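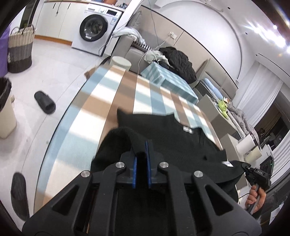 Black sweater, plaid tablecloth.

So my sister called at six in the morning, which in our family means somebody died or somebody is pregnant, and I said, "Who died?" and she said, "Wrong one."

I sat down on the side of the tub. She was whispering because her roommate was asleep, and I was whispering for no reason at all. She was 19. She had a job at the Monik store out by the highway, a car with 225 on it (that's thousands, and it sounded like it), and a boy in Mathew who had stopped picking up his phone. She wanted to know if I'd drive her to Sumport the next day. I knew what was in Sumport. Everybody in our county knew what was in Sumport.

"I'll drive you anywhere," I said. "I'll drive you there, or I'll drive you right past it and we'll get pancakes."

"Don't be nice," she said. "I can't do it if you're nice."

I want to be fair to myself at 26. I had opinions. I'd had them since Sunday school, and I'd stood on a sidewalk one May with a sign somebody else had lettered, and I had never once pictured a person I knew walking past me with her hood up. I thought about that sign a lot that night. I also cleaned the whole kitchen and ate most of a sleeve of crackers.

It's 73 miles. She had the heat on high and her shoes off, and she kept changing the radio. Outside of Prurkik she asked if Mom would take her back in, and I said yes, and she asked if Mom would take her back in without a speech, and I said no. She laughed at that - a real laugh, with the snort - and then she was crying, and I pulled in behind a feed store so I could hold on to her over the gearshift.

"What do you want?" I asked her. I don't think I'd ever asked her that. I'd been telling her what she wanted since she was in diapers.

"I want it to be last summer," she said.

Well, I couldn't do that one.
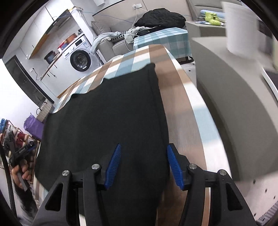
FICTION
Posted Tuesday, December 3, 2019

We sat behind that feed store for so long that a man came out and asked if we needed a jump. I said no thank you. He went back in, and then he came out again with two cups of coffee, set them on the hood and left without a word. My sister rolled down the window and watched hers steam.

"I don't even like coffee," she said.

"You can hold it."

She held it. After a while she told me she'd already picked a name and hated herself for it, and I said that was okay, and she said it wasn't a good name, either. She told me what it was. I promised I'd never repeat it and I haven't, and it really wasn't very good.

I had $50 in my coat that I'd brought for gas, and I gave it to her, I guess so she'd have something of mine whichever way we went. I told her I'd be in the waiting room or I'd be in the delivery room. I meant both, and I hadn't known I would until I heard myself say it.

She put her shoes on. It took her forever, she double-knotted them like a little kid. There were 8 miles left to Sumport, and a place to turn around right there by the loading dock.

"Which way?" I said.

"Start the car," she said. "I'll tell you at the road."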